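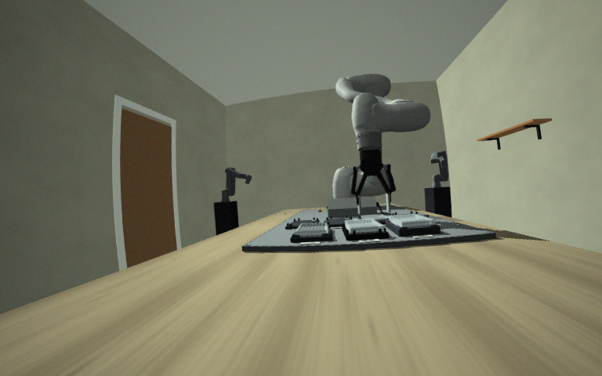
2 min read

Re-oiling a tired wooden table

Quick one as I've been asked for this three times since May. Solid wood, oil finish, gone dull or patchy. If yours is varnished this won't work — oil just sits on top and goes tacky. Drip of water in a corner first. Darkens the wood after a few minutes? Oil or bare, carry on. Beads up and stays there, probably varnish or it's still well sealed, leave it.

What you need

Sandpaper, 120 and 180 and 240 grit. Cork block. Hardwax or danish oil, either. Lint free cloths (old T-shirts fine, cut the seams off). Gloves. Vacuum with a brush end. I use the Oseck satin but only because the shop near me has it.

Clear and clean

Everything off. Warm water, tiny bit of washing up liquid, cloth wrung nearly dry. Wipe along the grain. Then again with plain water. Leave overnight, don't be tempted to start the same evening, I did that once and the paper clogged in about a minute.

Greasy patches — white spirit on a rag, window open. Let it dry off.

Sanding

120 only where there are rings or scratches. Feather it out wide or you get a dip. Then 180 over the whole top, then 240. Always with the grain, long strokes, block flat. Edges get two light passes and thats it, very easy to round them over.
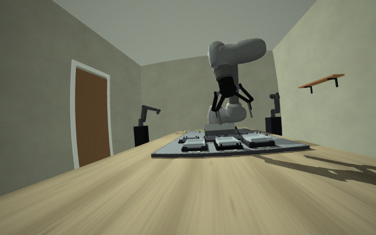
Between grits vacuum and wipe with a barely damp cloth. Raises the grain a bit, the next paper knocks it back. Torch held low across the top shows up any scratches you missed. Worth doing before the oil, because after the oil they're there for good.

Ridwan Nair wrote in to say he stops at 180 on oak. Fair enough. Oil soaks in more, finish a bit less silky.

Oiling

Stir the tin, don't shake. Small puddle, spread it thin with the cloth, work in strips the full length of the top. Leave for whatever your tin says, mine is 17 minutes which is oddly exact. Then wipe off everything that hasn't gone in. Properly everything. Most sticky tables are just too much oil left on.

Second coat next day. Third if it still looks thirsty, end grain usually does.

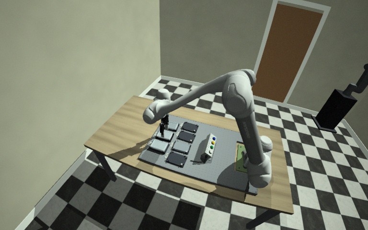
Cloths: oily rags can catch fire by themselves if you bunch them up. Soak in water and lay flat outside to dry, then bin. Please dont skip this.

After

Light use after a day. No hot mugs or wet glasses for two weeks, tin might say less, I'd wait. Coasters.

Day to day just a damp cloth. No spray polish, the silicone in some of them makes the next coat of oil a pain.

Top up once a year, or when water stops beading. One thin coat, no sanding unless it feels rough.

Underside — Intan Tjoa asked. One coat is plenty, helps stop the top cupping. I do mine first, then flip it.

Waxing over the top is a seperate page, will get to it.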